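# How to Teach a Robot to Put Away Your Snack

You'd think a robot would be good at fridges. A fridge is a box with a door. You learned to use one before you could tie your shoes, and you were probably after the cheese.

A robot isn't born knowing any of that. It isn't born at all. Ours is called Cliketti, and it is a robot arm on a cart that we have been building in the shared workshop on Partanen Street since February. It can lift things and turn things. It can also miss a cup by the width of your thumb and close its fingers very proudly on nothing.

So how do you teach it? You could try writing down every single move. Go left a bit. Go down a bit. Stop. No, stop sooner. We tried this for one shelf and ended up with 2568 lines of instructions. Then someone moved the fridge a tiny bit to the right, and all those lines were wrong.

The other way is to show it. A person picks up a gripper, which is a robot hand with no robot attached, and does the job with that. A camera on the gripper watches. Later, a computer studies what the camera saw and works out what the hand was doing.

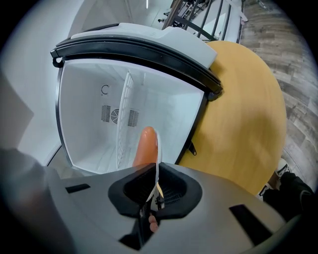 Cliketti needs to see the job from the place where its own hand will be. If you stood across the room and filmed your friend putting away lunch, the robot would learn a lot about the back of your friend's head. With the camera on the gripper, it gets the part that matters: the gray body of the tool, the orange thing it is holding, and the open fridge ahead with its white wire rack. It also gets a sneaker on the floor, and it has to learn that the sneaker isn't part of the job. You figured that out right away. Cliketti needs help.

## Why do it so many times?

Imagine you learned to catch a ball by watching one throw. You would be ready for that throw and no other throw in the world.

Robots have this problem much worse than you do. Show Cliketti one snack going into one fridge, and it will copy that one trip as if it were a dance. Turn the snack sideways and the dance goes badly. So we do it again with the snack pointing up, then from the left, then with the door open a little less. One turn, from picking the thing up to letting it go, is called a demonstration. That's a long word for "like this."

We have 820 demonstrations so far. Your arm gets tired somewhere in the middle of them. The computer's doesn't, and it never says thank you.

## What makes a fridge hard?

Fridges look simple, but here are some things a robot has to deal with:

- **The door.** It swings, and then it's in the way.
- **The walls.** Smooth white walls all look alike, so it's hard to tell how far away they are.
- **The rack.** If you bump it, you find out how loud it is.
- **The snack.** Squeeze too softly and it drops. Squeeze too hard and you've made a different snack.

The camera doesn't help as much as you'd hope. Its lens takes in a very wide view, so straight things near the edges come out bent, a bit like your face in the back of a spoon. The computer has to learn that floors don't really curl up at the sides.

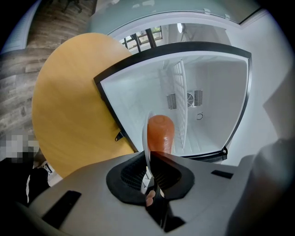
*The gripper's view: orange thing in front, open fridge behind, and a round table to the left.*

## Then what?

When there are enough demonstrations, they all go into a program we named Olero. Olero goes over them again and again, guessing where the hand will move next and checking its guess. At first the guesses are awful. They get less awful. This took 36 hours last time, and watching it is like watching paint dry, except that paint is more colorful.

After that, Cliketti gets a turn with its own hand. We stand near the big red stop button and try to look relaxed.

## Try it at home

You don't need a robot. You need a pair of kitchen tongs, a cardboard tube, a sock and 2 people.

1. One person is the robot. The robot holds the tongs and looks only through the tube.
2. The other person puts the sock on the floor and an open box beside it.
3. The robot picks up the sock and drops it in the box.
4. Move the box. Do it again.

Swap places when the robot starts complaining. If your robot knocks over a lamp, turn it off and ask it to help you clean up.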